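Search this encyclopedia Go Advanced

Worktable (domestic)

A worktable is a table kept in a living room or studio for sorting, packing and light handwork. It is usually placed near a window and may have a round or rectangular top. In stone-topped types, such as black marble with white veining, small items are commonly held in a perforated plastic basket.
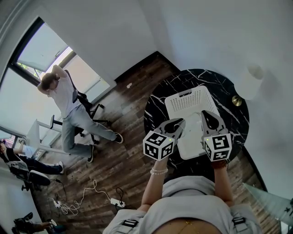
Placement and daylight

Tables of this kind are set where daylight reaches the top for most of the day. The Mudama household manual recommends a clearance of 800 millimeters on the side used for standing work – slightly less where a desk stands under the window.
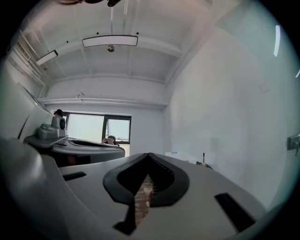
Room with a wide window, divided by a dark upright, and exposed ceiling beams.

Walls and ceilings

Pale walls and ceilings are preferred in workrooms. The Follinano style guide lists three suitable treatments: plain white paint, crown molding, and recessed panels framed by molded beams. Plain walls are the easiest to keep clean – molded ceilings need dusting twice a year.
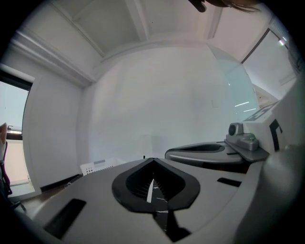

Chaudhary disputes the preference for white, holding that a pale gray wall shows fewer marks at table height and is less tiring to work beside in the afternoon.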